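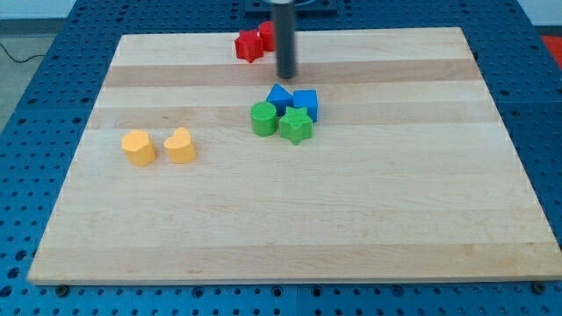

4. Fitting and looking after the wooden top

Read all of this section before you get the oil out. Section 3 (fixing points, spacers) should be done by now. If it isn't, go back.

What you need

Mild soap, two soft cloths, fine sandpaper (320 grit), food-safe mineral oil, long straight edge, hand key for the bolts. No power driver.

4.1 Before fitting

1. Unwrap the board and stand it on its long edge. Leave it in the room for 3 days, air on both faces. Don't lay it flat on a cold floor, it'll cup.

2. Check both faces with the straight edge. A sliver of light in the middle is fine. If you can slide a coin under, stop and ring Ulbridge.

3. Look at the planks. Pale ones, tan ones, the odd honey-coloured stripe, small knots. All normal for maple and not a reason to send it back. Open cracks are.

4. Pick your top face. Most people want the stronger stripe to the back where it gets less wear. Up to you, both faces are sanded the same.

Note: mark the underside in pencil. Not pen. Pen comes through the oil.

4.2 Fitting to a perforated table

1. Wipe the table. Grit in the holes works its way out and scratches the underside, so vacuum first if it's been used.

2. Lower the board on, planks running left to right. Two people for this.

3. Slide it until it sits square to the rows of holes. Go by the rows, not the edge of the table.

4. Leave a strip of table showing on all sides. The strips needn't match.

5. Front bolts first, finger tight. Then the back ones. Check square again.

6. Nip up with the hand key, a bit each in turn. Stop when the board doesn't shift under your palm.

CAUTION: do not overtighten. Wood needs to move across its width with the seasons and a board that can't move will split along a glue line. Splits from overtightening are not covered.

Note: if the table is made up of panels, run a finger over the seams before you put the board down. A raised seam will make it rock. Level the panels, don't pack the board with card.

4.3 First oiling

1. Rub down lightly with the 320, along the grain only. Dust off with a dry cloth.

2. Pour a little oil in the middle, spread it out along the planks. Thin coat. Do the end faces too, they drink more than the top does.

3. Leave overnight. Wipe off anything still sitting on the surface.

4. Repeat until you've done 7 coats. Yes, seven. Gaurav Saxena in our workshop tried it with fewer and the water rings came up in teh first month.

CAUTION: oily cloths can catch fire on their own if they're left bunched up, depending on the oil. Lay them out flat outdoors to dry, then bin them.

4.4 Day to day

Damp cloth, drop of soap, dry straight after. Never leave standing water. No bleach, no scouring pads, nothing straight off a hob.

Re-oil when it looks chalky. In a heated room that's usually by February. One coat, same as 4.3.

Light scratches: 320 along the grain, feather it out wide, oil. Deep gouges: leave them or flip the board. Don't fill, filler never takes the oil and you get a grey patch.

4.5 Problems

Board rocks: grit underneath, or a raised seam. Lift and clean before you touch the bolts.

Sticky surface: too much oil. Wipe with a dry cloth, leave it a day, wipe again.

Gap opening between planks: back the bolts off a quarter turn, and wait a week. Still there, send a photo to Mahmoud Lahlou at Ulbridge with the number pencilled on your delivery slip.

Bolt turns but won't bite: wrong lenght bolt. See parts list, section 7.

Section revised Aug 11, 2024. Replaces the loose sheet packed with earlier boards.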